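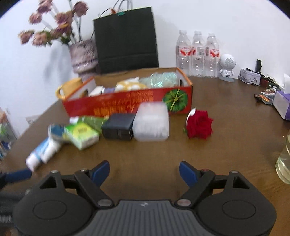 3 min read

Ticket 1129: Gripper position jumps during table recordings
Project: Plevitz hand tool, student team of Bansal robotics club
Software: Coren recorder, club build
Opened by: Irfan Liew
Assigned to: Kamarul Lubis
Status: open, workaround in use
Last updated: 28th July

Problem

When we record with the Plevitz tool at the table, the calculated position of the gripper makes a sudden jump to the side. The video itself continues and the recorder gives no error. We only see the problem when we open the path in the Coren viewer, where the line goes smoothly and then has a corner that no hand can make.

The task is the one we prepare for the Sameo student day: pick one thing from the table, put it into the red cardboard box, and go back to the start with the fingers open. The attached still is from a recording with the fault. The blue fingertips are open and have nothing between them. Please look at the left front of the table, where the white tube with the blue label is lying near the other white tube. They are blurred by motion. I believe this is important for the ticket, so I did not choose a nicer picture.

How to repeat it

Start Coren with the table profile. Hold the tool above the middle of the table with open fingers and wait until the viewer says the position is ready. Move to the left at normal working speed, then return to the middle. Stop the recording and open the path.

In my longest recording, which has more than 2000 frames, everything is good until frame 900. After this the path is moved to the side and stays moved. It does not come back when I return to the start.

Expected: start and end of the path are at the same place.
Result: the end is beside the start, and the height is also a little wrong.

What I tried before opening the ticket

Restarted the recorder and the laptop. No change.

Tightened the silver pivot screws on the finger links. I had the idea that loose links shake the camera. No change, and one link became too stiff, so I loosened that one again.

Changed the cable for the one from the spare set. No change.

Cleaned the lens with the cloth from the tool case. The picture is better but the jump is the same.

Ran the calibration from the beginning. The first recording after it was good and I was happy too early. The next one had the jump.

Reply from Kamarul Lubis

Thank you for the clear steps. I could repeat it on my side with the same profile, so it is not your hand.

I have three questions. Is automatic exposure on or off in the table profile? Does the jump come also when you move to the right? And did you move any object on the table between the calibration and the recording? In the still there are many things standing near the wall, and I would like to know if they were at the same place all the time.

Please do not tighten the pivot screws more. The links must fall open by their own weight when the tool is turned, otherwise the finger opening is read late. This is a different fault, but it will confuse us here.

Reply from Irfan Liew

Automatic exposure was on. I did not know this, I thought the table profile switches it off.

Moving right: the jump comes, but not so often. I made the same number of tries for each side and the left side is clearly worse. My opinion is that on the right the tracker has more to hold on to. There are the small astronaut speaker, the grey tin box and the other small things. On the left, when I go too far, the camera sees mostly white wall. The wall vent is there, but it is also white.

Objects: between calibration and recording I moved only the thing that I pick. The vase, the black gift bag and the three water bottles stayed. I have now put small pieces of tape under them, so we can be sure in the next test.

One more question from my side. The bottles and the glass of water are clear. Can the tracker take points from them which move when the camera moves? If yes, I can take them away, but for the Sameo day we want a table which looks like a table at home, and the judges will not remove glasses for us.

Reply from Kamarul Lubis

Yes, clear objects can give false points. I do not think they are the main cause. Please test one change at a time:

Test A: exposure fixed and short, all objects stay.
Test B: exposure automatic as before, bottles and glass removed.
Test C: exposure fixed and short, slower movement to the left.

Write the result here even if it is boring.

Results from Irfan Liew

Test A: the jump is almost gone. The picture is darker and the inside of the black rectangular case cannot be checked any more in the video. The labels have sharper edges when I stop on a single frame. One recording still had a small jump at the far left.

Test B: the jump is the same as before. I put the bottles and the glass back.

Test C: no jump. But the movement is so slow that my arm becomes tired and the recording is not natural. I would not ask the younger members to work like this.

I also made one test which was not in the list, sorry. I fixed a printed sheet with a black pattern on the white wall at the left side, with automatic exposure. The jump came less often than without the sheet. It was not as good as test A.

Current workaround

In the table profile, switch automatic exposure off and choose the short value. Turn the lamp above the table on. Put the pattern sheet on the wall before calibration, and leave it there until the session is finished. If you have to move the sheet, calibrate again.

Check the path in the viewer after every recording. Files with a jump go in the folder "tracking", please do not delete them. Kamarul needs them.

Still open

The Coren profile should save the exposure setting. At the moment it goes back to automatic when the recorder is closed, and two of us have already lost a session in this way.

The recorder should show a warning when the position jumps. Kamarul has a first version of this, but it also warns when the tool is put down on the table, so it is not in the club build yet.

The stiff link on the tool is moved to its own ticket. Irfan will bring the tool to the next club meeting with the old screws in a bag.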